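4.2 Recording grasp examples

Note: Complete the camera check in Section 4.1 before recording.

1. Confirm that the bin is clamped at its corners.
2. Place objects of mixed shape and size in the bin. Bowls, brushes and small toy figures are suitable.
3. Start a new session in Stondau and select the arm.
4. Guide the gripper to the first object, close it, lift, and release. Mark each attempt as success or failure.
5. Rearrange the objects after every 3 attempts.

Caution: Keep hands outside the bin while the arm is enabled.

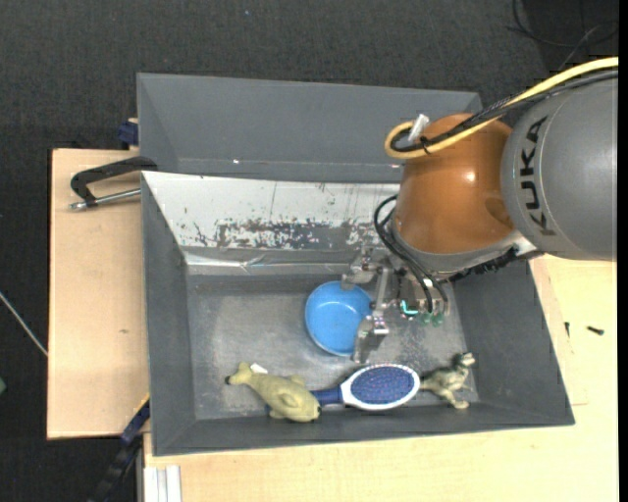
Krystyna Kaczorowski asks that failed attempts be kept as well - the Canska model trained without them closed on empty space far too often.

6. Continue until the session holds more than 700 attempts, then select Close Session.

Sessions closed without labels are rejected at upload. See Section 4.3 for relabeling.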